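The Register of Lost Hours

The Office of Unclaimed Time in Cutar occupied the second floor of the former customs building, above a shop that sold lamps. It had been established by municipal order to receive, record and return such hours as the residents of the town had mislaid. Its staff numbered 4. The Registrar, Mrs. Drahomíra Jelínek, had held her post through three changes of government and considered none of them relevant to the work.

The procedure was set out in the Register itself, on the inside cover. A person who had lost an hour was to appear at the counter between nine in the morning and noon, state the hour lost, and give such particulars as would allow it to be recognized. Hours lost to sleep were not accepted. Hours lost to grief were accepted without fee. All other cases were referred to the Deputy Registrar, Mr. Habibur Khondokar, whose decision was final unless Mrs. Jelínek happened to overhear it.

In February a claim was presented by Mr. Igor Trnka, a retired surveyor residing on Mindberg Street. He stated that he had lost an entire afternoon, and that he had lost it 84 days before the date of his application. He could describe the beginning of the afternoon and the end of it. He had left his house to buy glue. He had come home in the dark with his hat in his hand and no glue.

"Was anything found in the hat?" asked Mr. Khondokar.

"A train ticket," said Mr. Trnka. "To Fandik. It had been punched."

Mr. Khondokar entered this in the column for remarks. He then informed the claimant that an afternoon exceeded the limit for a single claim and would have to be divided. Mr. Trnka asked how an afternoon was to be divided when he did not know what was in it. The Deputy Registrar conceded that the rules did not address the point, and he carried the book into the back room to consult Mrs. Jelínek.
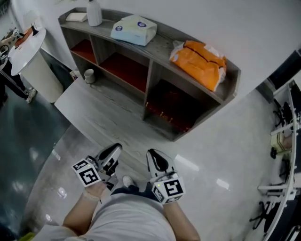
Claims for more than one hour had been the subject of dispute since the founding of the Office. The first Registrar, Jarmila Sýkora, had held that time was lost in pieces and should be returned in pieces, and she had left instructions to that effect in a hand that grew smaller toward the bottom of each page. Her successors had generally followed her. Mrs. Jelínek had not read the instructions in many years, but she remembered them as one remembers the floor of a school corridor, pale gray tile with the overhead lights lying across it in bright streaks, long after the names of the teachers have gone. She told Mr. Khondokar to return the afternoon whole.

"There is no form for it," he said.

"Then use 2 of the short ones and pin them together."

The search of the storeroom was conducted by the archivist, Mr. Mojtaba Hosseinzadeh, who had sole custody of the key. The unclaimed hours were kept in tin boxes on shelves supplied by the firm of Šimko, and they were arranged by weight, the heavier ones near the ground. He was gone for a considerable period. When he returned he carried a box from the lowest shelf and set it on the counter with some care.

"This was handed in at the station," he said. "The finder did not leave a name. She asked only that it be kept away from the window."

Mr. Trnka looked at the box. He asked whether he would be required to open it on the premises. Mr. Khondokar replied that the regulations required a signature and nothing further. The storage fee came to 100 crowns. Mr. Trnka counted the money out in coins, and the Deputy Registrar wrote him a receipt.

He did not pick up the box at once. It was nearly noon, and the clerk had begun to lower the blind on the street door.

"She was a woman of what age?" he asked.

"That is not recorded," said Mr. Hosseinzadeh.

"But you saw her."

The archivist looked toward the back room, where Mrs. Jelínek could be heard moving her chair. The staff of the Office were not permitted to describe a finder to a claimant — the rule was underlined in the Register — and in eleven years of service he had never done so.

"She had glue on her sleeve," he said.

Mr. Trnka put on his hat. He took the box under his arm, thanked both officers, and went down the stairs past the lamps, all of which were lit. Mr. Khondokar blotted the entry and closed the book. At the corner of Mindberg Street the claimant was observed to stop, consider the road that led to his house, and take the other one, toward the station.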